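Blocks, blocks and more blocks

Well, the Nitenby toy library sort-out has finally begun, and I'm writing this with a cup of tea going cold beside me and a list of jobs that got longer over the morning. If you came to the session on 23/11/2024, thank you! If you meant to come and the sofa won, there's plenty left for you.

We started with the building blocks as they're what gets borrowed most, and also what comes back in the worst muddle. Over the years we've ended up with nearly 1,000 of them, from house clearances and outgrown playrooms and one very heavy suitcase that Genowefa Nowicki dragged in from her loft (the wheels didn't survive). The old Grevine sets and the Plitura sets have been living together in the same sacks for so long that I'd stopped thinking of them as separate things at all. Genowefa can tell them apart by feel. I can't, and I've given up pretending.

My favourites are still the plain little bars in red and green. No letters, no pictures, you just tip them out and get on with it. My two used to make railway lines with them all the way down the hall, and then of course I'd find the last bit of track in my slipper.

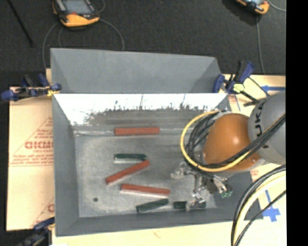 Anyway, we've agreed that from now on blocks will go out by colour and not by maker. Children don't care who made them and it'll save hours of squinting. Joelle Harb wanted to keep one Grevine set complete for old times' sake, and quite right too, so that's going on the top shelf in its own box with her writing on it. Please don't lend it out, she will know.

Anything badly chewed or splintered is being put to one side. Joelle is going to have a go at sanding the splintered ones and I've promised to help, although last time I sanded anything I took the skin off a knuckle. The chewed ones, sorry, they're going. I know some of you feel strongly about waste but you haven't seen the tooth marks.

What we could really do with now is bags. Drawstring ones are best, about pillowcase size, and old pillowcases are fine if you can run a bit of cord through the top. The Hijazi bakery on the corner has kindly said you can leave them there on weekdays if the hall's locked. While you're in, have one of the date biscuits.

We'll be carrying on in December with the jigsaws, heaven help us. Bring reading glasses and a cushion for the floor. If you've got blocks at home that belong to us, do check under the settee, and drop them back any time. There are no fines, and I've got a green one in my own coat pocket as I write.

Nitenby Toy Library Newsletter | Contact us | Copyright Nitenby Toy Library | Back to top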